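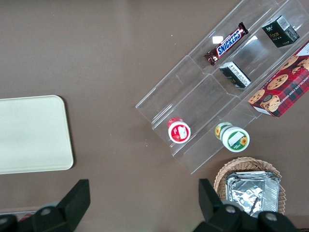
Fig. 1. Clear tiered stand with mixed stock, and empty cream tray.

Print this page | E-mail this page

RETAIL DISPLAY BASICS – Session 6 notes
Small counter displays (tiered stands, trays)
V. Peixoto. Tuesday group, room 14

Reading first: Burkley handout, the part on counter space. Skip the part on window displays, we get to that after the break.

1. Why a tiered stand

Counter space is short. A flat tray uses up the table, a stepped stand uses height. Customer looks down at a counter, from close up, so the back row has to be higher or it disappears behind the front row.

Clear acrylic: picks up whatever is under it. On a brown table it looks brown. Also picks up glare, see the white spots in Fig. 1. Move the stand or move the lamp, try the stand first. Fingerprints – dry microfiber cloth, never paper towel, it scratches.

2. Placing stock

Fig. 1 has a Snickers bar and small black boxes in the same stand. Mixed stock. Questions to ask yourself:
- would one shopper want both?
- can you read the name without picking it up? Snickers yes, big letters along the bar. The black boxes are much harder, small print, gold on black.
- which side of the box is facing up? Barcode panels go to the back or down. Turn the box so the name shows.

Rule from Clifford Bélanger's talk (he set up the Kotia counters): biggest lettering can sit far back, smallest lettering comes to the front. Most people do it the other way and put the tiny boxes up top becuase they look fancy there.

Angle: a stand set diagonally is fine on a corner counter. On a straight counter square it up with the edge. Same with trays.

3. The tray

Plain cream, rounded corners, nothing in it yet. Pale tray on a dark table works well for dark packaging, so the black boxes could go there and leave the stand for candy. Or the reverse, try both. Don't heap. One layer, names up, leave some tray showing.

A tray is also the quicker one to restock. Echeverría store does the whole counter in 2 minutes with trays, much longer with slots.

4. Dividers

Width of slot vs. width of item. Item slides around = slot too wide. Item has to be pushed in = wrapper gets crushed at the ends, and a crumpled wrapper doesn't sell. Measure before you order. The Broline order sheet gives outside width only, so subtract for the dividers.

Exercise (pairs, 16 min)

Take one stand, one tray, mixed stock from the box by the door. Set it up two ways. Stand where the customer stands, not behind the counter. Write down which names you can read from there. Swap with the pair next to you and let them do the same, no hints.

Then take out one item and see if the gap looks bad. If it does, fix the spacing, dont add more stock.

For next week: sketch of a counter you shop at, top view, with the stand and trays marked. Pencil is fine. Price tags are next session so leave them off.

Shared 6 times | 2 comments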